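Sorting small stuff into colored bins: how do you keep it going?
Home & Family > Organizing > Storage
Asked by Noreen Tanoli

Hi everyone, I've been reading this board for ages and finally have something to ask. We moved my mother in with us in December, and between her sewing things, my husband's odds and ends and two kids who can't pass a craft store without bringing something home, the back room had become a place where you opened the door, sighed and closed it again. So last Sunday I cleared off the long white table against the wall and bought plastic totes, the shallow rectangular kind with the rolled rim and the ribs on the front.

I got them in different colors so that even the kids could follow along. Yellow is for things we use every week, red is for things that need a decision (mend it, give it away, ask Grandma) and the big cream one is for anything that belongs in another room.

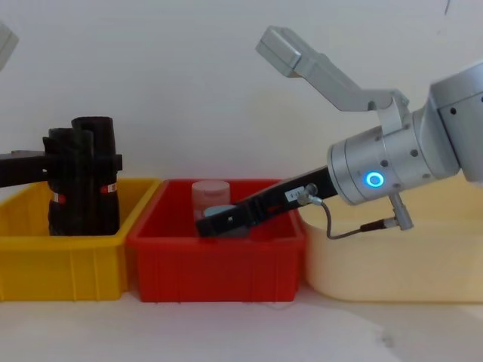 It went beautifully for one evening. By the next day the red one was heaped up with all the things we couldn't make up our minds about, and I ended up tipping the whole lot out and starting over. My other trouble is that the totes sit so tight against each other that the rims catch when I try to lift one out. Do I need lids? More bins? Labels? My sister swears by the Gevari drawer towers, but I'd hate to spend the money and end up with the same mess behind little doors.

Clurnavano
9 people found this helpful

Oh, I feel for you, we did the same thing when my father-in-law came to live with us and I still find his fishing weights in odd places. I wouldn't buy a thing yet. Your trouble is the red bin. A "decide later" bin fills up faster than any other one in the house, and it will do that whether it's a tote or a drawer or a hatbox.

What worked for us was giving it a time limit. Every evening after supper, whoever is around picks 12 things out of it and says where they go, and then you stop, even if you're on a roll. The kids will argue over who gets to choose, at least for the first week or so! Anything that has been passed over two weeks running gets put in a bag for the thrift store. I'd leave your mother's things out of that rule, though, and go through hers with her over a cup of tea. Ours took it hard when we hurried him, and I wish we'd been slower about it.

As for lids, no. Once there's a lid on, somebody will set a stack of mail on top of it and that's the end of that bin.

Khattak
2 people found this helpful

Leave a gap between them. Couple of fingers is plenty. If the table is too short put the big one on the floor, it's only for stuff leaving the room anyway. And don't fill them past the rim.

Uritz

I'm a big believer in labels, even with the colors. My husband is color blind and for months he was quietly putting everything in the wrong place, bless him, and I thought he was doing it to be funny. Masking tape and a marker will do. Put the tape on the rim if it won't stick well over the ribs, and press it down with the back of a spoon.

I can't speak to the Gevari towers. I have an older set of drawers from a yard sale and I like them for thread and buttons, but anything bulky jams them. For your mother's sewing I'd use small jars inside the yellow tote so she can see what she has. I counted mine once and I had 158 buttons in one jar alone, and I still went out and bought more for a cardigan the week after. Let us know how your mother settles in, it's a big change for everybody.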